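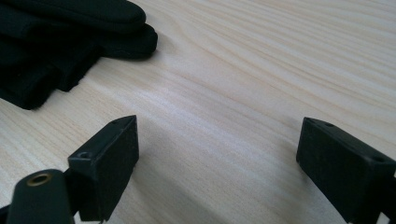 Why does fluff keep you warm?

Okay. Quick one, becuase it's October and the mittens are coming out and half my Grade 3s asked the same thing.

Put your hand on your winter coat when it's been hanging in the hall. Is it warm? Nope. Same as the hall. Leave a coat on a chair all night and in the morning it's still the same as the room. So where does the warm come from?

You. It comes from you.

Your body makes heat all day and all night. It gets the energy from food. Toast, rice, soup, whatever you had. Your muscles and your heart and your liver (yes, your liver) are all busy, and busy bodies give off heat. Your insides like to stay close to 37 degrees. Outside in winter is a lot colder than that, so your heat heads off into the cold air. Heat always goes from the warmer thing to the cooler thing. Always that direction.

A coat slows it down. That's the whole job. Slow the heat down so you keep more of it.

The secret part is air

Air is really bad at passing heat along. Metal is really good at it. Touch a spoon and then touch a sock in the same drawer (why is there a sock in your spoon drawer, anyway). The spoon feels colder. They're the same temperature! The spoon just grabs heat out of your fingers faster.

So if air is so bad at moving heat, why do you get cold standing in plain air? Because the air moves. It warms up a bit next to your skin, then off it drifts, and new cold air slides in. Wind makes it worse. Every gust takes your nice warm layer and swaps it for a cold one.

What you want is air that stays put. Trapped air. And how do you trap air? With lots and lots of little hairs.
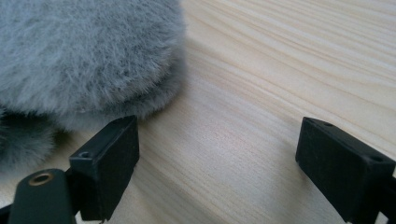

Fur is mostly a way of holding air still. Each hair gets in the way a little, and when they are packed close together the air between them can't go anywhere much. Animals that live in cold places often have two kinds: long outer hairs, called guard hairs, and a short thick fuzz underneath, called underfur. The guard hairs help keep rain and snow off. The underfur holds most of the air. Even a fuzzy grey thing sitting on a table can help you think about it. Look at the wisps sticking out along the edge, and how they make it hard to say where the fluff stops. All those gaps have air in them. Now picture a muskrat wearing a coat of that all winter, in a pond.

Birds do it with feathers. The soft ones near the skin are called down. Ever see a chickadee in January that looks like a tennis ball with a beak? It has puffed itself up. Same bird, same feathers, more air inside. Cats and dogs can lift their hair a bit too.

And you try it! Goosebumps. A tiny muscle at the bottom of each hair pulls it up straight. Works great if you're furry. We're not very furry so it dosen't do much for us. Nice try, body.

What about whales?

Good question, Si-woo. Air squashes when you dive deep, and water gets into fur. Whales hardly have any hair at all. They have blubber, a thick layer of fat under the skin. Fat is slow at passing heat along too. Seals have blubber, and most have short fur on top. Sea otters don't have blubber, so they have the thickest fur of any animal and they spend ages grooming it to keep the air in. If the fur gets dirty or oily the air gets out and the otter gets cold. That's one reason oil spills are so bad for them.

Why wet mitts are awful

Water moves heat much, much better than air does. When your mitts get soaked the air spaces fill up with water. Out goes your heat. Also the water dries off your skin a little at a time and that uses up heat too. So you lose twice. Bring spare mitts. I say this every year. Bring spare mitts!!

Try it at home

You need:
- two jars the same size, with lids. Ours hold 700 mL
- warm water from the tap, NOT boiling
- a thermometer
- something fluffy, a wool hat or scarf
- a grown-up nearby

Put 316 mL of warm water in each jar. Same amount in both, that matters. Lids on. Wrap one jar in the fluffy thing, leave the other one bare. Wait 30 minutes. Go outside, have a snack. Then open them both and check the temperature.

Write down both numbers. Which one kept its heat? Before you look, guess. A guess that turns out wrong is still fine, scientists do it all the time.

Then try it again with the fluffy thing squashed flat and held tight with elastic bands. Is it as good? Think about where the air went. Myung-ja Nam's group did a round with a wet sock and put the sock on the radiator after, please don't do that one.

One more. Put an ice cube in a bag, wrap it in the scarf, and leave a second ice cube bare beside it. Lots of kids say the scarf will melt the ice faster since scarves are warm. Go see. (Hint: which way is the heat going this time? From the room INTO the ice. And what does fluff do to heat?)

Words to know

Insulation: stuff that slows heat down. Fur, feathers, wool, the puffy pink stuff in the attic.
Underfur: the short thick hair close to the skin.
Down: soft fluffy feathers under the outside ones.
Blubber: thick fat under the skin of whales and seals.

Bring your numbers in and we'll put them on the big chart by the sink.

More for curious kids
Why do leaves change colour?
How do fish breathe under ice?
What is a shadow made of?
Where does the puddle go?
Why is snow quiet?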